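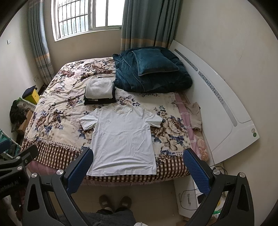 Surely a refund is just a payment with a minus sign in front of it, ran the first comment on the draft of this card, and why does it need a section of its own? It now has a longer section. See "Refunds" further down.

Skulthorpe Ledger

Card payments, invoices and refunds from a small physiotherapy practice, cleaned up for testing reconciliation software.

What you get

1296 invoices and the payments that were meant to settle them. Each invoice has an amount, an issue date (shifted, see "Privacy"), a treatment band and a status. Each payment has an amount, a method, a terminal reference where there was a terminal, and a free-text note where the front desk felt moved to write one. The notes are the best part and also the part most likely to break your parser.

invoices.csv holds one row per invoice
payments.csv holds one row per payment, including part payments
refunds.csv holds one row per refund, with the original payment where it could be traced
settlements.csv holds the daily totals as paid into the bank by the card processor
notes.csv is kept apart so that you can pretend it doesn't exist

All files are UTF-8, comma separated, with a header row. Amounts are in pence, as whole numbers. If you open them in a spreadsheet and it turns the terminal references into dates, that is between you and the spreadsheet.

Where it came from

The records were exported from the practice at Lowther when it changed its booking system. The old system printed receipts beautifully and exported nothing, so the invoices came out as PDF pages and were read back in with Mellell, our own extraction script, which lives in a separate repository and has opinions about column widths. Payments came from the Kustberg terminal portal, which exports properly but only in batches of 100 rows, each with its own header and its own idea of what to call the amount column. The batches have been joined up. The spare headers have been removed, apart from one that we kept finding and then losing again. If you meet a payment of "AMT_GRS" pence, please open an issue.

Why anyone would want it

Most test data for payment matching is very well behaved. One invoice, one payment, same amount, same day. Software that passes on data like that goes on to meet a patient who pays half on a debit card, a quarter in cash and the rest after a reminder letter, quoting the invoice number of a relative. We wanted something closer to the second case, and the practice had plenty of it.

700 invoices match a single card payment exactly. You should get all of these. If you don't, stop there and look at your date handling before reading any further.

The rest need some work. Common reasons are part payments, insurer payments that cover several visits at once, an excess paid at the desk, and the desk keying 5400 for 4500 and fixing it with a refund the next morning.

Refunds

A refund has its own date, its own fee and, quite often, its own card. The patient may have paid online with one card and turned up with another. The terminal will let you refund to the wrong card if you are firm with it, and the desk was firm with it. So refunds.csv has an original_payment_id column, and in 70 rows that column is empty. We looked. We have guesses for most of them, and have left the guesses out. A blank in that column means that the link is unknown, so please don't fill it with the nearest payment of the same size and report a perfect score.

The processor also takes refunds off the next settlement, whichever day that falls on. A quiet day with one large refund can therefore settle at less than nothing. Negative settlements are real and should be left alone.

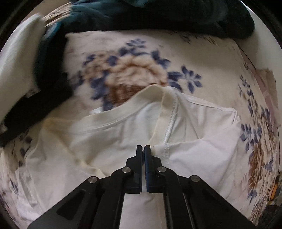 Figure 1. White T-shirt on a floral blanket, gripped just below the collar seam.

Privacy

There are no patient names, addresses, card numbers or clinical details in any file. Treatment has been reduced to four bands by length of appointment. Dates for each patient were moved by the same hidden offset, so the gaps between visits are true and the calendar is nonsense. Don't look for seasonal patterns. You may well find one, and it will be ours.

Settlement dates could not be shifted per patient, for reasons that become clear if you try it. Settlements were rebuilt from the shifted payments using the processor's cut-off time of 10 pm. The sums agree with the payments in this release. They will not agree with anyone's bank statement.

Notes were read line by line before release and anything personal was cut. What remains is mostly "pd", "pd?", "pd (again)" and "see diary". The diary is not included.

Known problems

Two treatment bands overlap by five minutes, a decision made at the practice long before we arrived.

Cash payments are under-recorded. The old system treated cash as a matter of trust.

Insurer payments carry a reference that changes format in October without warning. Both formats are valid and neither is documented.

The status "settled" was set by hand. It means that somebody believed the invoice was paid. Use it as a hint and never as a label. The file invoices_checked.csv in the extras folder has our own reading, with a column for how sure we were.

Things it is not good for

Fraud detection. There is no known fraud in here, only typing. A model trained to find odd transactions will flag the whole of the Christmas rota.

Price comparison. One practice is not a market, and the fees were rounded to the nearest pound before release.

Splitting the data

Split by patient_id and not by row, or part payments will leak across. A suggested split is in the extras folder. We would rather you used it so that results can be compared, but we can't see your screen.

Changes

The current release fixes doubled rows where two Kustberg batches overlapped, and corrects the sign on insurer clawbacks, which had been shown as income. It was a cheerful error while it lasted.

Licence and contact

Free to use for research and testing, with credit to Skulthorpe Ledger. Please don't try to work out who the patients were. Bug reports go in the issue tracker, with the file name and row id. Reports saying only that the totals are wrong will be sent back with a request to say which totals.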